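# paracha-specs

I started this over Christmas because I couldn't find one tidy list of trim levels for the Paracha coupe, and the brochures disagree with each other all over the place. So it's a plain CSV, one row per trim, typed up by me in the evenings (with a lot of tea).

Last updated Sat 9 January.

## What's in it

- `trims.csv` – 23 rows, covering the coupe and the convertible
- `colours.csv` – paint names and codes, 8 still missing
- `notes.md` – my grumbles, mostly about wheel sizes

Power is in bhp and boot space in litres. The Distthorpe edition has its own row even though it's only a paint and seat package, as people kept asking me for it!

## Known problems

The fuel tank is down as 70 litres everywhere. I don't quite trust that for the convertible, so check before you quote it.

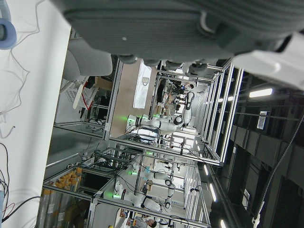

Kerb weights come from the December price list and leave out the driver. If you've got an older Flustness dealer brochure in a drawer, please open an issue – I'd love to compare.

## Using it

Do what you like with it. A mention of Gridunow would be nice.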